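The Dividend Habit
Why some small investors in Bristasdale stopped looking at the share price every morning

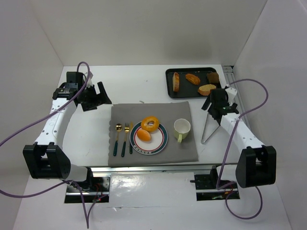

Lụa Giáp bought her first shares with the money she had saved for a motorbike. She was twenty-six, she worked in the accounts office of a furniture importer, and her cousin had told her that a shipping stock could only go up. It went up for five weeks. Then it fell, and she sold it at a loss on the same morning that a colleague showed her the annual report of Plilport, a company she had never heard of. Plilport builds parts and small work cells for factories. It is not an exciting stock. The price had hardly moved in two years, but the company had paid a dividend in every one of them, and she noticed that line before she noticed any other.

"I work with invoices," she told me. "I understand money that arrives. I do not understand so well money that is only a number on the phone."

She now owns shares in six companies, and all of them pay. She bought slowly, a little each month, and she writes every payment by hand in a school notebook. Her first dividend was 65 dollars. She remembers that she was a little disappointed and also that she kept the bank message for a long time.

The idea of living from dividends is old, and during the years of rising markets it became unfashionable. Younger investors wanted growth, and for a while they received it. This spring has been harder for them. When prices fall week after week, a company that sends cash to its owners begins to look more interesting, and brokers in Bristasdale say they are answering questions about payout ratios from customers who never asked before.

Đạt Hứa has managed private accounts in the city for a long time, and he is not fully happy about this new enthusiasm. He gave me coffee and then he gave me a warning. A high yield, he explained, can be a sign of trouble. The yield is the dividend divided by the price, so if the price drops by half, the yield doubles, and on the screen the stock looks twice as generous. Often the dividend is cut a few months later.

He showed me the case of Dradport, a warehouse operator. Four years ago it paid out more than it earned, and the difference came from loans. Many of his customers asked to buy it. In December of that year the board stopped the dividend completely, and the shares lost a third of their value before lunch. "I had told them to read the cash flow page," he said. "Two persons read it."

His own rule is simple. He wants to see that the company pays less than 80 percent of its profit, that it has done so in bad years also, and that the debt is not growing faster than the sales. If he must look for a long time to find a reason to buy, he does not buy.

There is the matter of tax too. Dividends are normally taxed in the year they come, even if the investor puts them back into the same shares the next day. Gains on a share that is not sold can wait. For a person with a high salary this difference is serious, and Nhi La, a tax adviser, thinks it is the point most beginners miss. She has clients who chose a stock for its payments and then were surprised in the spring by the bill.

Hậu Đỗ, a retired school inspector, sees it from the other side. He has 2000 shares in one regional bank and not much else, a situation which Đạt Hứa would not allow in any account of his. The bank pays twice a year. With the first payment he covers the insurance on the house and with the second he travels to see his daughter. He knows that it is risky to depend on one company. He has been told this many times, also by his daughter.

Lụa Giáp is more careful. She reinvests everything, and last year her notebook showed some 900 dollars in total. She still does not have the motorbike. When I asked what she will do if the market continues down, she turned to a clean page and wrote the name of the next company she wants to read about.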